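Sequencing the Halby book

The Halby tram book is down to its final edit. I started with 1,094 negatives, all from the Sepúlveda line, and the contact sheets got me to 200. The dummy holds 30 pairs plus a few singles.

Pairing took longer than the shooting. My first sequence followed the line stop by stop, and it read like a timetable. The second sorts by light: platforms before sunrise, then car interiors, then the depot at night. Seven pictures I like did not fit either order and are out.

Paper is still open. Grirnura sent two uncoated samples. The heavier one holds shadow detail better but cracks at the fold, so the gutter needs a wider margin - 7 mm more than I had planned. That means cropping four spreads again. Femalell will do the binding, sewn, with a flat spine.

Text will be short. One page at the front, station names and months at the back, no captions under the plates. Proofs go out on Tuesday. I will post the page order once the gutter is settled.
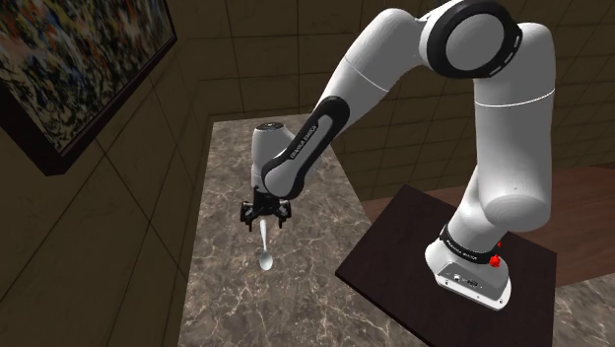

Render: Franka Emika arm over a gray marble countertop.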